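The great tub clear-out, and why I'm not convinced

Regular readers will know that I don't hold with January. Every year the same advice comes round — empty your cupboards, buy matching boxes, put everything back in the matching boxes — and every year the people giving it seem to have something to do with the people selling the boxes. So when Zdeňka Doležal wrote in last month asking whether we'd "do something on storage", I said I would, on condition that I could be rude about it.

Her question was a fair one. She has a kitchen dresser full of old tins, tubs and plastic boxes, most of them once containing something she ate years ago, and her daughter has offered to replace the lot with a set from Plumari. The set costs more than her kettle. Is it worth it?

I had a look at the Plumari leaflet. It promises a "calmer kitchen". I have read it twice and can't find anything in it about whether the lids stay on. Candura, who do a cheaper range, at least tell you what will fit inside, though they measure it in cups of dry rice, and I don't know anyone who buys rice by the cup. Satish Kaimal bought the 16-piece Candura set in the autumn and reports that "16-piece" means eight boxes and eight lids. He felt this might have been made clearer. So do I.

What nobody in the trade wants to discuss is the stuff you already own. Plastic boxes get scuffed. They pick up spots and smudges along the sides, usually in the places your hands go or where they knock against the shelf, and the magazines would have you believe this makes them fit for the bin.

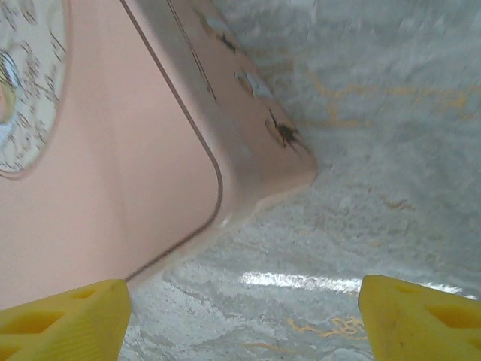
I don't accept it. A mark on the outside of a tub tells you very little about the inside. If the walls are sound and the lid does what a lid should, you have a box, and a box is all Plumari are going to send you.

As for getting marks off, I tried three of the usual remedies on an old sandwich box of mine, in the interests of science. Bicarbonate of soda mixed to a paste shifted a tea stain and did nothing at all for anything darker. White vinegar made the kitchen smell of chips. The Istik cleaning block, which a neighbour swears by, took off one smudge and left a dull patch in its place, so I now have a different mark and am 43 pence a wipe worse off. Warm water, washing-up liquid and an old toothbrush did as well as any of them. If it's a chip and not a stain, no amount of scrubbing will help, and you'll only make the area round it look worse.

Two warnings. Go gently near any printed label you're fond of, as scrubbing can take the pattern off faster than the dirt. And do run the toothbrush along any groove or seam, where crumbs collect and where I had plainly not been for some time.

There are boxes I'd throw away. Anything cracked right through, anything that still smells of curry after a night with the lid off, and anything whose lid went missing before the last general election. Mrs D. tells me that rule alone cleared a shelf and a half of the dresser. She has kept the rest and is using them for buttons, string, cake cutters and what she describes as "keys, unknown".

Her daughter has been thanked and told to spend the money on something else. Hoarau's in the precinct will take clean, empty tubs with lids for their refill counter, Thursday mornings only, round the side door. Ring the bell twice. They don't want yoghurt pots, and they have asked me to say so again.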